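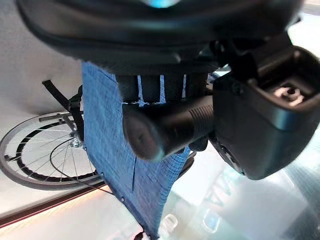

Sestham School of Health Technology – Assistive Robotics Teaching Group

Assessing a service offer: the Gradard ward assistant
Handout for session 4
Notes by Nneka Dauda, with additions by Jérémie Besnard

What this session covers

In the last session we looked at how hospitals buy equipment that does one job, such as hoists and infusion pumps. A general-purpose robot is harder to buy well. The supplier can truthfully say that it will do many things, and the buyer has to find out which of them it does to a usable standard, how often, and with how much help from staff.

The case we use is the Gradard ward assistant, offered by Guthrie as a hired service. The customer does not own the robot. Guthrie supplies the machine, the software, a set of trained tasks and an engineer's visit when tasks are added or changed. The customer supplies the space, the network connection and at least one member of staff who has done the operator course.

Please read the offer document before the session. You will need the task list in the second part. The price schedule is not used until November.

What is on offer

The robot has two arms. The customer chooses what goes on the end of each one: a hand with fingers or a parallel gripper. The choice can be different for left and right, and it can be changed later, though a change means the tasks have to be checked again on site.

The task list is divided into three groups.

Linen and cloths. Picking up a towel or cloth, spreading it, laying it over a surface, wiping, and putting it in a bin.

Moving light equipment. Pushing or turning a wheelchair with no one in it, moving a drip stand, and moving an overbed table.

Fetch and carry. Small items between fixed points. Sestham has not reviewed this group and it is left out of these notes.

Note the words "with no one in it". They appear once in the offer, in small type under the second group. Two students in last year's group missed them and wrote a whole report on patient transport.

Reading a task claim

A claim such as "handles cloths" should be broken up before you try to test it. Write down where the task starts, where it ends, and what has to be true at the end. Then write down what you would accept as a partial result. If the supplier's wording does not let you do this, ask for better wording. Ans Van Hecke, who wrote our review template, suggests sending the supplier your own version of the claim and asking them to sign it or correct it. Most will correct it, and the correction is usually the most useful page in the file.

For the cloth tasks our wording was as follows.

Start: one cloth, dry, dropped on a seat or a bed by a member of staff.
End: the cloth is laid over the seat, with no corner touching the floor or a wheel.
Partial: the cloth is on the seat but folded over on itself.
Fail: anything else, including a stop that needs a person to reach in.

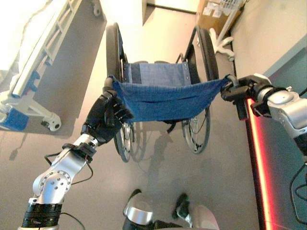

Cloth is a fair test of a robot for the same reason that it is a poor thing to put in a sales film: it does not keep its shape. A box can be measured once and then treated as known. With a cloth, the machine has to allow for what the material does between the points where it is held. Gripped by its two upper corners, the blue cloth sags in the middle and its lower edge hangs over the front of the wheelchair seat, so a camera looking down from the head has part of the seat hidden from it. The two sides are also unlike each other. There is a bunched and gathered end by the fingered hand and a tight, narrow point at the parallel gripper. When you score a cloth task, record the state of each side separately – a single mark for "grasp" loses this.

Points to record for each attempt

1. Which tool was on which arm.
2. Where the cloth was held, in words or on the outline sketch at the back of the template.
3. Whether any part of the cloth was near a wheel, brake or castor.
4. The time from the start command to the robot reporting that it had finished.
5. Any word or action from the operator. Moving a chair "to help" counts.
6. The result, using the four lines of wording given earlier.

Fill in the result last. If you fill it in first you will find yourself tidying the other answers to match it.

The Sokton trial

The figures we use in class come from a trial at the Sokton teaching ward. It ran to 583 attempts across the first two task groups. Léonie Fleury kept the log and has let us have it with staff names taken out. Each working period was 60 minutes, after which the operator changed.

You will be given the log as a spreadsheet. Do not work out one overall success rate for it. The groups were not tried equally often, the tools were changed part way through, and the earliest rows were scored before the wording for a partial result had been agreed. Sort it by task and tool first, then decide which rows can be compared. You may leave rows out as long as you say which ones.

Pushing and turning a wheelchair

Wheelchair tasks look simpler because the chair is rigid, but the robot must take hold in two places and the push handles are narrow. Guthrie's offer says the robot "takes both handles". It does not say whether both hands close at once or one after the other, and it does not say what the robot does if one hand closes and the other misses. We put this to the company in writing and were told that the second hand may try again while the first keeps hold. That should have been in the offer.

In your own review, treat the moment of taking hold as a step with its own result. One hand closed on the grip and the other still open short of it is a state to be logged, and the template has a box for it. Note also what is standing next to the chair, since the arms need room on both sides. A bed close to the left of the chair is an ordinary thing on a ward and should be part of the test.

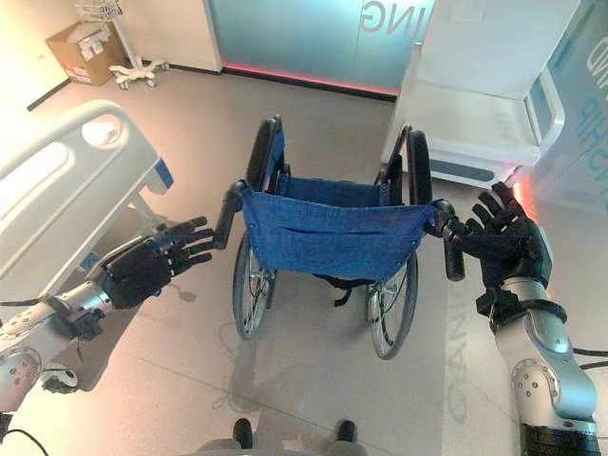 Questions to put to the supplier

Which tasks can be run by someone who has done only the operator course?
What changes to the room mean that a task has to be checked again? Ask about flooring, lighting and glass by name.
How does a member of staff stop the robot while it is holding something, and what happens to the thing it is holding?
Who cleans the hands and grippers, with what, and how long is the robot out of use while it is done?
What is kept from the cameras, where, and who can ask for it to be deleted?
If a task is withdrawn from the list during the hire period, does the charge change?

Jacqueline Aubert will take the part of the supplier in the seminar. She has the full offer and our letters to Guthrie, and will answer only what she is asked.

Written work

Write a review of one task from either of the first two groups. Include your own wording of the claim, the rows of the Sokton log you used, your findings, and a recommendation to hire, not to hire, or to ask for a further trial. A recommendation for a further trial must say what would be different about it. Put the log extract in an appendix.

Hand in by June 22, 2024, through the module page. Paper copies are not needed.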